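Where Marble Comes From (Hint: Mostly Dead Sea Creatures)

Grown-ups get very excited about marble. They put it on countertops and then tell you not to set your juice on it. They build banks out of it. They carve it into statues of people who forgot to put on pants. So you might like to know what the fancy stuff is made of.

Shells. Old, squashed, cooked seashells, plus bits of coral and a lot of creatures too small to see. Dinner is served!

Step one: a very slow pile-up

Long ago, warm shallow seas covered many places that are dry land today. The animals living in them built shells and skeletons out of a mineral called calcite. When the animals died, their shells sank to the bottom and stayed there, which is about all a shell can do.

More shells landed on top. Then more. After a few million years the bottom layers were pressed so hard by the weight above that they stuck together and turned into rock. That rock is limestone. If you look at a piece of limestone through a magnifying glass, you can sometimes still find a shell in it, looking a little surprised.

Step two: into the oven

Limestone would happily stay limestone forever if it were left alone. But the Earth's crust is broken into giant slabs called plates, and plates are not good at leaving things alone. They bump and shove each other at the speed your fingernails grow. Sometimes limestone gets pushed deep underground, where it is very hot and the squeeze is tremendous.

The rock doesn't melt. It bakes. The tiny grains of calcite slowly change shape and grow into bigger crystals that lock together like puzzle pieces. The shells disappear. When the baking is done, you have marble.

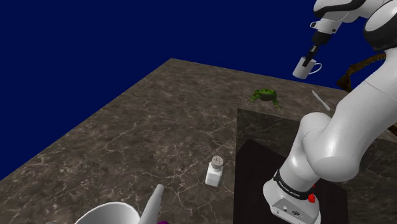
Scientists call any rock that has been changed this way a metamorphic rock. "Metamorphic" comes from Greek words about changing shape, and it is the same idea as a caterpillar's metamorphosis, only with less flapping.

So what are the squiggles?

Pure marble is plain white. The colors come from other things that were mixed in with the limestone, which you could call dirt if you weren't trying to sell it. Iron makes marble pink, red, yellow or brown. Carbon from old plants and animals makes it gray or black. A mineral called serpentine turns it green.

The thin lines are called veins. Some of them are streaks of mud or sand that got stretched and folded during the baking. Others started out as cracks. Hot water full of minerals trickled into the cracks and left the minerals behind, the way a kettle gets crusty inside. White lines on a dark stone are often cracks that were filled in like this. People pay extra for them.
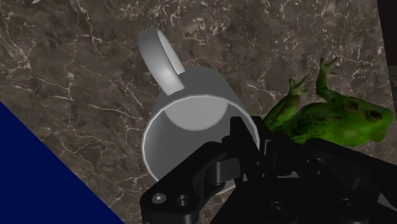

Pale veins branching across dark marble, with a plain white mug near the middle.

Getting it out of the hill

Marble is dug from a big open pit called a quarry. At the old Cundcombe quarry, the deepest pit goes down 105 feet, and the walls look like a staircase for giants. Workers don't use much dynamite, as it would turn an expensive countertop into very expensive gravel. They use a long wire studded with diamond grit and pull it through the rock in a loop, with water running over it to keep it cool. It is like cutting cheese, if the cheese fought back all morning.

Try it: the fizz test

You will need a chip of marble, a spoonful of white vinegar and a grown-up who isn't fond of the chip. Drop the vinegar on and watch closely. Tiny bubbles should appear. The acid in the vinegar is breaking up the calcite and letting out carbon dioxide, the same gas that makes soda fizzy.

Lemon juice does it too, and so does orange juice, and they leave a dull spot that won't wipe off. So the grown-ups had a point about the countertop. Do not test the countertop.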